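## 4.3 Greifervergleich am Müllbeutel

Den Müllbeutel habe ich mir bis zum Schluss aufgehoben, und im Nachhinein hätte ich mit ihm anfangen sollen. Bei Handtüchern, Fernbedienung und Seifenschale (Abschnitt 4.2) lagen die beiden Greifer so dicht beieinander, dass ich schon halb damit gerechnet hatte, in diesem Kapitel nichts Spannendes berichten zu können. Dann kam die Folie. Dünn, leicht, ohne feste Kante, und je nach Licht für die Tiefenschätzung kaum vorhanden!

Zur Erinnerung der Aufbau: Links sitzt der Skatport-Greifer mit seinen breiten, weiß-schwarzen Fingern, rechts der Markmont mit dem offenen Metallgestänge und den schmaleren schwarzen Fingerspitzen. Beide Arme laufen über denselben Pillai-Controller, mit identischen Grenzen für Geschwindigkeit und Beschleunigung. Gesteuert wurde in allen Versuchen per Teleoperation. Ich wollte die Mechanik vergleichen und keine gelernte Strategie, die womöglich mit der einen Hand mehr Übung hat als mit der anderen. (Dass ich selbst mit der linken Seite mehr Übung habe, ist ein berechtigter Einwand, dazu unten mehr.)

Die Aufgabe besteht aus drei Teilschritten: den Beutel aufnehmen, ihn frei über dem Eimer halten, ihn im Eimer ablegen. Als Erfolg zählt ein Versuch nur, wenn der Beutel beim Halten nicht aus den Fingern rutscht, der Eimer stehen bleibt und am Ende nichts mehr an den Fingern hängt. Das letzte Kriterium klingt banal und war in den ersten Probeläufen noch gar nicht drin. Ich habe es ergänzt, nachdem mir beim Zurückfahren der Arme mehrmals der ganze Eimer hinterhergewandert ist, weil ein Folienzipfel im Gestänge klemmte. Alle Probeläufe vor dieser Änderung sind aus der Auswertung gestrichen.

Insgesamt gingen 390 Versuche in den Vergleich ein, davon 200 mit dem Skatport und der Rest mit dem Markmont. Die Ungleichheit hat keinen tieferen Grund, an der rechten Hand ist gegen Ende der Reihe eine Fingerspitze abgegangen, und ich wollte nicht mit einem Ersatzteil aus einer anderen Charge weitermachen. Die Reihenfolge der Greifer wurde blockweise gewechselt. Zimmer, Eimer und Beutelsorte blieben innerhalb eines Blocks gleich. Der jeweils untätige Arm stand in einer Warteposition mit geöffnetem Greifer, weit genug vom Eimer weg, um nicht zu stören, und nah genug, um im Notfall eingreifen zu können. Im Notfall heißt: wenn der Eimer kippt. Solche Versuche habe ich trotzdem als Fehlschlag gezählt, auch wenn die zweite Hand ihn noch erwischt hat.

Beim Aufnehmen hatte ich auf den Markmont gesetzt. Schmale Spitzen, viel Öffnungsweite, ein Gestänge, das sich der Form des Gegenstands ein Stück weit anpasst, was soll da schiefgehen? Ziemlich viel, wenn der Gegenstand gar keine Form hat. Die Spitzen fassen zwar sehr gezielt eine einzelne Falte, aber eben nur diese eine, und dann hängt der ganze Beutel an einem kleinen Stück Folie und pendelt. Der Skatport fasst dagegen grob zu und rafft alles zusammen, was gerade zwischen die Finger gerät. Elegant sieht das nicht aus. Der typische Griff ist in Abb. 6 zu sehen.
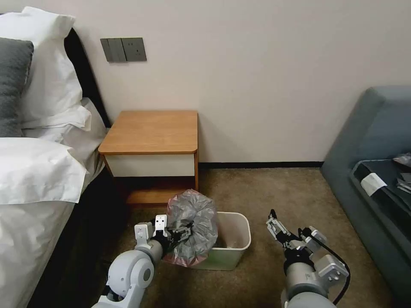 Für die Bewertung der Haltephase habe ich lange mit einem einfachen Kraftschwellwert gearbeitet und ihn dann verworfen. Der Motorstrom des Skatport ändert sich beim Zugreifen auf Folie nämlich kaum: Ob die Finger eine dicke Lage halten oder fast leer geschlossen sind, unterscheidet sich im Signal so wenig, dass man genauso gut würfeln könnte. Ich habe stattdessen jeden Versuch anhand der Kopfkamera von Hand annotiert, mit Augenmerk auf zwei Dinge, nämlich ob der Beutel als Knäuel gefasst ist und wie weit lose Folie unter die Finger reicht. In Abb. 6 ist beides gut zu erkennen, der Beutel ist zu einem unregelmäßigen Ball gerafft, und unter dem linken Greifer hängt ein rosafarbener Saum herunter. Solche Griffe führe ich in der Auswertung als »Knäuel mit Zipfel«. Der Zipfel ist beim Halten harmlos, beim Ablegen kann er über den Rand geraten, und genau da wird der kleine Eimer zum Problem. Aus der Kopfperspektive verdeckt der Beutel ein Stück der linken oberen Kante, man schätzt den Abstand dort also mehr, als dass man ihn sieht. Ein größerer Eimer hätte mir viel Arbeit erspart, aber in den Zimmern, um die es im Imirine-Projekt geht, stehen nun mal solche.

Beim Ablegen dreht sich das Bild ein wenig. Der Markmont lässt Folie sauberer los, solange sie nur zwischen den Spitzen liegt. Gerät sie zwischen die Glieder des Gestänges, ist der Versuch praktisch verloren, da hilft auch Schütteln nicht (ich habe geschüttelt, ausgiebig). Der Skatport hat dort keine vergleichbare Fangstelle, dafür klebt die Folie gern an der Innenfläche der Finger. Bei trockener Zimmerluft wurde das gefühlt schlimmer. Statische Aufladung wäre die naheliegende Erklärung, gemessen habe ich sie nicht, und die Luftfeuchte steht leider nur für einen Teil der Blöcke im Protokoll. Wer das nachbauen möchte: bitte ein Hygrometer hinstellen.

Gegen das Kleben hat am Ende eine Kleinigkeit geholfen. Ich öffne den Greifer jetzt in zwei Stufen, erst einen schmalen Spalt, dann 200 ms Pause, dann ganz. In der Pause sackt die Folie durch ihr Eigengewicht meist schon ab. Beim Markmont bringt die Stufe nichts, weil sein Problem ja an einer anderen Stelle sitzt. Der Fairness halber sind beide Greifer in der gesamten gewerteten Reihe mit derselben Stufe gelaufen.

Noch ein Wort zum Controller, weil ich danach bei jeder Vorführung gefragt werde. Der Ringpuffer des Pillai fasst in unserer Konfiguration 3.000 Einträge pro Arm, und der längste gewertete Versuch kam auf 2.046. Es ist also in keinem Fall etwas überschrieben worden, und die Trajektorien liegen vollständig vor. In der Vorstudie vom März war der Puffer noch deutlich kleiner eingestellt, weshalb sich deren Daten mit den hier gezeigten nicht direkt vergleichen lassen. Ich habe es versucht und bereue den Nachmittag bis heute.

Ein Punkt, den ich anfangs unterschätzt habe, ist die Kabelführung. Am rechten Arm läuft das schwarze Kabel in einer Schlaufe außen an den Segmenten entlang, und wenn man den Unterarm nah am Boden stark eindreht, zieht sie sich straff. Das kostet Reichweite im Handgelenk, ausgerechnet in den Stellungen, in denen man steil von oben in einen Eimer fassen möchte. Ich habe deshalb alle Versuche mit einem festen Winkelbereich gefahren, den beide Arme ohne Zug am Kabel erreichen. Damit verschenkt der linke Arm etwas von seinem Spielraum, aber sonst hätte ich am Ende Kabel verglichen und keine Greifer.

Nun zum Einwand mit der Übung. Ich bin Linkshänder, ich habe alle Versuche selbst gefahren, und der Skatport sitzt links. Das ist keine gute Kombination. Ein Tausch der Greifer wäre die saubere Lösung gewesen und scheiterte an den Handgelenksflanschen, die in unserer Ausführung nicht kompatibel sind. Ein bisschen beruhigt mich, dass bei den festen Gegenständen aus Abschnitt 4.2 kein Vorteil für die linke Seite zu sehen war. Wäre es allein meine Hand, hätte er sich wohl auch an der Seifenschale zeigen müssen. Ausschließen kann ich einen Anteil trotzdem nicht, und ich würde den Unterschied bei der Folie deshalb als Richtung lesen und nicht als belastbaren Zahlenwert.

Für die Aufgaben im folgenden Abschnitt bleibt die Aufteilung damit so, wie sie montiert ist: Folie, Papiertücher und alles andere ohne Form gehen nach links, Flaschen und Becher nach rechts. Beim Wechseln der Beutel, wo der Rand aufgezogen und über die Eimerkante gestülpt werden muss, brauche ich ohnehin beide Hände, und da darf der Markmont mit seinen schmalen Spitzen dann doch noch an die Folie.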